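Made-to-Measure Roller Blinds — Frequently Asked Questions 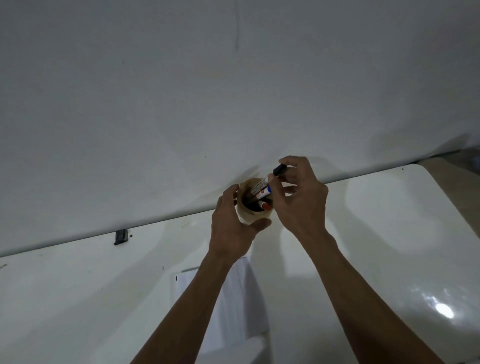

How do I measure for a blind fitted inside the window recess?
Measure the width in three places and enter the smallest figure in millimetres. Do not deduct anything for the brackets, as our workroom makes that allowance. Please measure from the wall surface itself. Small dark specks on a plain white wall will not affect a reading, but filler or raised paint should be sanded level first.

Which fabrics are available?
Blinds may be ordered in Dramon (light filtering) or Donati (blockout). Both ranges are offered in the same colours. Samples are posted free of charge, to a limit of 8 per household.

Can I choose the side for the chain?
Yes. Select left or right at the second step of the order form. If no selection is made, the chain is fitted on the right.

How long will my order take?
Orders are made at our Bustden workroom and dispatched within 8 working days. Orders placed in March may take longer.

May I change or cancel an order?
Changes are accepted until cutting begins — normally 2 working days after payment. Cut fabric cannot be returned unless it is faulty.

Is there a warranty?
Zondmont blinds carry a three-year warranty on the mechanism and fabric. Claims should be addressed to Fiorella Villa, Customer Service, with the order number.

Last updated 02/12/2019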